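Home Schools News Campus Life Magazine Subscribe

Learning to Pack a First-Aid Box, One Hand at a Time

At Nomeck Technical, a student robotics club has given up the arena for the bathroom cabinet

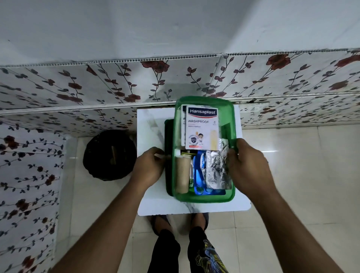

A first-aid box on a stool top, what is probably its darker green lid underneath. Household sorting is this year's theme for the Ginon project.

Ask the students in the Nomeck robotics club what the hardest object in the house is, and you'll start an argument that lasts until the building closes. One camp says socks. Another says plastic bags. But the loudest group, and I have to say they won me over, will tell you it's the first-aid box.

Think about what's in yours. A stiff carton of bandages, a soft roll of tape, a little bottle that falls over if you breathe on it, a few foil packets that change shape every time they're touched. Now think about tidying it with one hand holding the rim while the other digs around inside. You've done it a hundred times without noticing. The club has spent a whole semester noticing!

Their project is called Ginon, and it began as an entry for the Krajčí Challenge, a student competition that used to be all about speed. Teams built wheeled machines, the machines pushed blocks over a line, and everybody went home hoarse. Two years ago the rules changed. Now each team has to teach a robot a chore from an ordinary home, and the teaching has to come from people doing that chore in ordinary homes. No spotless lab tables, no special lighting.

So the club members went home and did chores. They recorded themselves from the head, looking down at their own hands, in bedrooms and kitchens and hallways, on whatever surface was free. Stools turned out to be very popular. The target for the first round was 200 clips, and the team blew past it before the end of November, mostly on the strength of one long holiday weekend and a lot of patient relatives.

I sat in on a Wednesday review session, and it was one of the most entertaining evenings I've spent in a classroom. Three clips went up on the wall, one after another, and the students called out what the hands were doing. Left hand steadies. Right hand reaches in. Where are the fingers? Which finger touches first? They froze one clip for so long that the projector went to sleep. The argument was over whether a thumb was pushing or only resting, and it took a show of hands to settle it (resting, by 3 votes).

What they're building from all this is a set of labels, short notes tied to moments in the recordings. "Grip rim." "Lift carton." "Set down." The labels go to the half of the club that writes the software, and the software goes to a pair of secondhand arms bolted to a bench in the back. The arms came from Gurnari, a packaging firm across the river that was replacing its line, and they're slow and noisy and the students adore them.

On the night I visited, the arms were practicing with a bandage carton. Attempt after attempt, the left gripper held the edge of a plastic box while the right one lowered the carton in and tried to leave it standing. It tipped. It tipped again. Then it stood, and the cheer must have reached the parking lot. Out of 45 tries that evening, it managed a dozen, and the students were thrilled, as the week before it had managed none.

Foil is another story. The packets crumple and shine, and the camera on the bench sees a different object every time one moves. A first-year student has taken on foil as a personal mission and now carries a pocketful of empty packets around campus, which she lays out on the cafeteria tables under different lamps. Her notebook on the subject runs to 40 pages.

There's something wonderful about watching people this young get so absorbed in something this small. Several of them told me they can't put groceries away anymore without narrating it. One has started packing his school bag with his eyes shut, to see how much his fingers know on their own — quite a lot, except when it comes to chargers.

The regional round of the Krajčí Challenge is in the spring. Each team gets one box, one set of supplies it hasn't seen before, and ten minutes. The club meets twice a week until then, and visitors are welcome as long as they don't lean on the bench.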